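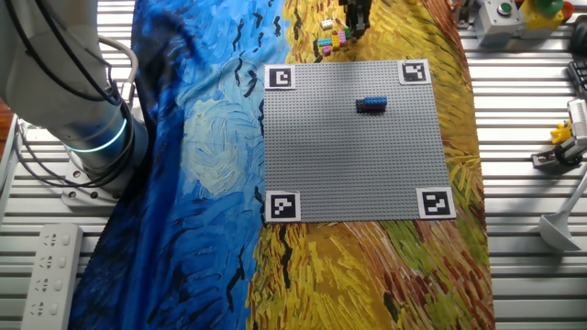

Teaching an arm to stack bricks by hand is mostly a table-setting job, and I wish somebody had told me so back in June, when I spent two evenings blaming the software. Get the table right first and the showing part goes quickly. I keep the loose bricks together in one patch beyond the baseplate, the same side every time, and I build on the plate and only on the plate. The corner markers sit right on the corners of it, a little over the edge, so the white border shows up nicely against the gray studs. If a marker gets nudged, stop and put it back before you do anything else. Don't tell yourself you'll remember (you won't!).

A word on cloths. I like a cloth under the plate because a dropped brick doesn't go skating off the table and down behind the bench. Pull it flat before each session and smooth it outward from the plate with your palms. A wrinkle under one corner will tip the plate just enough that the studs don't meet square, and then you'll be pressing and pressing and wondering what's wrong.

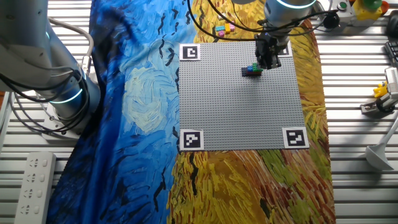
Pressing down is the part everyone rushes. When I'm driving by remote I come down in two stages - fast until I'm a finger's width above the studs, then slow, slow, slow. Let the brick settle on the studs before you push. With a little stack like this one, green on top and the fingers right down at it, I also check that I'm straight above it before I add any force, because a sideways shove on a short stack just walks the top brick off the one below. Then open the fingers, wait a beat, and go straight up. If you start sliding sideways while you're still lifting, the arm will learn that too, and it will copy you beautifully.

My friend Urho Suominen moves the arm with his hands and I use the remote, and we've argued over it plenty. Hand guiding feels more natural and you pick it up in an afternoon. The trouble is that your own arm gets in the way of the overhead view, and you tend to lean on the thing without noticing. Remote is clumsier at first, but you only see what the cameras see, so you can't cheat by peeking around the side. I'd start by hand and switch over once your moves are steady.

Now, how many times to show it. I did 8 good runs of one stack before I changed anything, and by the end of the whole project I had 205 saved. That sounds like a lot, but

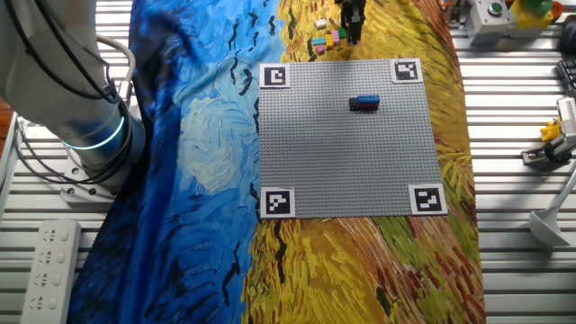

most of them were short, and I did them in small batches with a cup of coffee in between. Tired runs are bad runs. You get wobbly, you hesitate halfway, and all that dithering goes into the recording. Throw those out the same day while you still remember which ones they were. I keep a plain paper notebook by the keyboard and write a line for each run: good, so-so, or bin. Low tech, works great.

Other bits I've picked up:

Start from the same resting position every time, and go back to it when you finish.

Move the loose bricks a little between runs. If the green one is always in exactly the same spot, that's all it will ever learn to find.

Keep cables looped up along the arm with a bit of slack at every joint. Tight cables tug, and a tug feels just like a bad move.

Wipe the finger pads. Plastic bricks get greasy from being handled and then they slip.

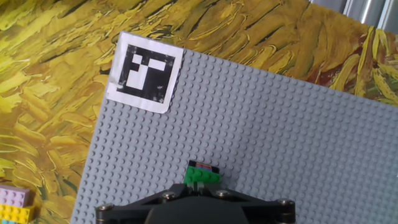 Should I keep a run where I fumbled and then fixed it?

Keep a couple, as long as the fix was clean and you'd be happy to see the arm do the same. I saved two like that for each stack. Jordan Lockwood talked me into it, and I grumbled, but I do think mine recovers better from a crooked brick now. What I wouldn't keep is a run where you fumbled, got cross, and jiggled the stick until something clicked. Bin it, have a stretch, and set the bricks out again.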